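Pince de collecte Hillia : vous en pensez quoi ? (kit complet, version 2)

Forum > Manipulation et préhension > Matériel, avis et retours
Sujet lancé le 14 sep 2026

plokby_fan
Salut à tous. Le labo veut prendre le kit Hillia, la pince à main avec caméra embarquée, pour faire des démos de rangement de bureau. Livres, chemises, boîtes, ce genre. J'ai le devis sous les yeux, avant de signer je voudrais des avis de gens qui s'en servent pour de vrai. Surtout : tenue des patins, confort, et est-ce que ça prend un livre posé à plat sans y passer la journée. Merci d'avance

mireille_b
On l'a depuis mars. Bon produit dans l'ensemble, la prise en main est correcte, le logiciel d'export un peu pénible (il renomme les sessions quand on change de carte, va comprendre). Point faible : les patins. Le caoutchouc finit par rebiquer sur les bords.

Castillo
+1 pour les patins. Pour le livre à plat ça dépend de l'épaisseur et de la table. Sur du bois lisse ça glisse, tu pousses plus que tu prends. Moi je le tourne en biais d'abord et j'attaque par la tranche.

plokby_fan
en biais c'est à dire ? tu l'orientes à la main avant de lancer l'enregistrement ?

Castillo
Non non, avec la pince. Doigts fermés, je pousse un coin, il pivote, et après j'ouvre en grand. Ça fait partie de la démo, sinon ta politique n'apprend jamais à le faire.

Gyu-bin Tak
Bonjour, je fais du rangement de bureau avec cette pince aussi, justement. Désolé pour mon français. Une vue de la caméra de la pince, pour que vous voyez l'état des patins et l'ouverture sur un livre de poche. Table en bois, un Agatha Christie en chinois, couverture jaune.
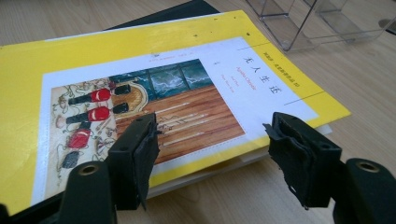 Vue caméra embarquée, pince ouverte au-dessus du livre

Gyu-bin Tak
Les bords des patins, voilà, c'est de ça que parle mireille_b. À gauche effiloché, à droite ça se décolle. Je travaille encore avec. L'ouverture me va bien pour prendre un poche par la tranche, pour le prendre dans la largeur il ne faut pas compter dessus.

mireille_b
Oui exactement ça. Les nôtres ont la même tête. Et donc c'est quoi ta fréquence de changement ?

Gyu-bin Tak
Je change quand ça accroche mal. Pas de règle.

nono_servo
Désolé mais pour moi c'est rédhibitoire. Vu le prix du kit, des patins qui pèlent comme ça c'est du bricolage. Chez Gromico les patins sont vissés, pas collés, tu changes en 2 minutes et t'as pas de bord qui se relève.

Castillo
Gromico c'est pas le même poids non plus... j'ai essayé, au bout d'une matinée tu sens ton poignet. Et un patin c'est un consommable, faut arrêter. Tu râles contre les pneus de ta voiture ?

nono_servo
si ils se décollent de la jante oui

mireille_b
Bon. Pour revenir à la question : le souci d'un patin abîmé c'est pas que la prise, c'est aussi l'image. Les patins sont plein cadre tout le temps, si la moitié de tes sessions sont faites avec du neuf et l'autre avec du pelé, t'as un truc qui change dans le champ. Chez nous on a jamais mesuré si ça jouait sur l'entrainement.

plokby_fan
ah j'y avais pas pensé. Donc mieux vaut mélanger ?

mireille_b
Mélanger, oui, ou au moins noter la date de changement dans les métadonnées. Hillia a un champ libre pour ça, personne le remplit.

Castillo
Pas d'accord, moi je préfère tout usé pareil. Enfin bref chacun sa religion.

remi.dlt
Question bête, le plastique transparent ça passe ? je vois un présentoir acrylique derrière le livre et chez nous c'est la galère, on a plein de porte-stylos de ce style

Gyu-bin Tak
Pour moi difficile. Le bois se voit à travers, il y a des reflets. À la main je n'ai pas de problème, c'est après, pour le robot. Je garde ces objets dans le décor et je ne les fais pas saisir, pour l'instant.

nono_servo
Ça c'est pas la faute de la pince, je le reconnais. Même histoire avec Gromico.

remi.dlt
ok merci. et un livre posé sur une chemise, l'empilement quoi ? la pince prend les deux ?

Castillo
Souvent oui si tu descends trop. Faut viser la tranche du dessus, garder le bout des doigts un poil plus haut. Avec une chemise souple dessous t'as de la marge, avec deux livres épais c'est plus chiant.

mireille_b
Pareil. Et vas y lentement sur la fermeture, sinon la couverture se plie. On a massacré des poches comme ça. Prenez des livres d'occase !!

plokby_fan
Super, très utile. Dernière chose, le SAV ? Le devis mentionne 2 jeux de patins et ensuite 70 euros le jeu. Ça me parait cher pour du caoutchouc.

nono_servo
70 euros mdr. J'ai rien à ajouter

mireille_b
Le SAV répond, plutôt vite. Le prix des patins par contre oui c'est abusé. On en a découpé nous même dans une plaque, collés à la néoprène, ça tient ni mieux ni moins bien que l'origine.

Castillo
Négocie les patins dans le devis. Demande-les AVANT de signer, après c'est mort. Et demande aussi un prêt, ils en font si tu insistes.

Gyu-bin Tak
Moi j'achète les patins d'origine. Pour que tout soit identique d'une pince à l'autre, on en a plusieurs en service.

plokby_fan
Ok je leur écris pour le prêt et je demande des patins en plus. Si c'est non je regarde Gromico quand même, désolé Castillo. Je reviens poster quand j'ai la réponse

Castillo
fais donc, et achète une attelle

nono_servo
Si tu passes par chez Gromico demande la version courte, elle est moins lourde. mp si tu veux les réglages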